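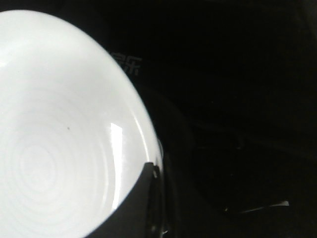
Workshop > Notebooks > Kitchen chores > Entry

Notes | Rigs | Parts | Rota | Search

1st June

Kitchen chores, continued. Present: self, Lleucu Owen for the second half.

Aim for this block was to settle the question Werndale keep putting to us, which is whether the arm can be left to get on with a small kitchen job while the person who would normally do it does something else. My view going in was no. My view now is no for most of it, with two parts I would sign off.

Crockery first. Bowls are still the worst item on the list. The grip we use is one finger inside the wall and one outside, closing on the rim. On a matt bowl this is dull and reliable. On white glaze under the strong light the depth estimate falls apart on the inside of the wall, where the highlight sits, and the planner then believes the rim is further in than it is. The approach ends with a finger on the lip in place of either side of it. Force limit trips, arm backs off, tries again from the same place with the same wrong number. I changed the retry so that it shifts the approach round the rim by a few degrees each time. Crude, but it stops the loop.

Lleucu's suggestion was to stop trusting depth on glaze altogether and fit a circle to the edge in the colour image, using the contrast with whatever is behind. Works nicely against a dark background. Against a pale worktop the edge is weak and the fit wanders. We could run both and take the one with the smaller residual. To do.

Force threshold on closing: leave as is. I was tempted to raise it. A bowl held too lightly slips a little and can be re-gripped; a bowl held too hard goes in the bin.

Running total of logged grasps since March is 1,106, all crockery and pans together. I had said I would look at the failure classes once we passed 1,000, so that is now due. I expect glare to lead and "rim not found" to be second, though I suspect half of those are glare under another name. Relabel before plotting.

Pans. Much better than bowls, and for a boring reason: a pan has a handle, and a handle tells you where to hold and which way round the thing is. With a light-coloured handle the segmentation is clean even when the pan is dark against dark glass.

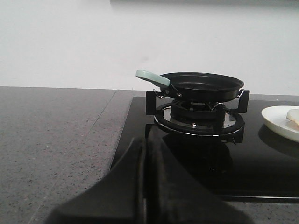
Can it be left to cook with the hob lit?

Only with a person standing in the room, and I would not change that this year. Placing a pan is a geometry problem and we are fairly good at it. Knowing that oil is too hot, or that a cloth has been left too near, is a different job and nothing on the arm does it.

Pan supports need more thought. The prongs are narrow and a small pan can be put down a little off centre and still read as level for a second or so before it tips. The current check is to release, wait, and compare the pan pose with the pose at release. The wait was too short. Lengthened it to 2 s. Costs time on every placement, and I would sooner have the time cost than the pan on the floor.

Reflections in black glass are a nuisance as well. The detector will now and then return a second pan below the real one. Fixed for the moment by rejecting anything whose centre falls beneath the plane of the cooktop. Gape (the viewer) still draws the rejected ones in red, which alarmed Lleucu until I explained.

Speed. Lifting a pan by the handle and setting it down again takes the arm roughly 6 times as long as it takes me. Werndale will fix on this figure. I would ask them to look at the interventions column first, as a slow machine that needs no help is of some use and a quick one that needs a person every few minutes is of none.

What I would sign off today: moving a cold, empty pan by its handle between worktop and hob; clearing flat items from a known area. What I would not: anything with liquid in it, anything stacked, anything glazed and shiny under direct light, anything with flame.

Wiping down is untouched. Prukonero have offered us their wiping routine to try but it assumes a flat surface with nothing on it, and clearing the surface is the part that takes the time.

Odds and ends:
– finger pads: outer edge starting to round off on the left one, swap before the next bowl block
– Lakitz build still drops the wrist calibration on restart, recalibrate by hand until patched
– try the polarising film over the lamp before touching any more code
– ask Lleucu for her circle-fit script, with the version that logs residuals

Recent entries
Pan handles: approach angle and wrist limits
Notes on the release-and-wait check
Gape viewer: colours and what they mean
Cutlery drawer, second attempt
Lakitz restart fault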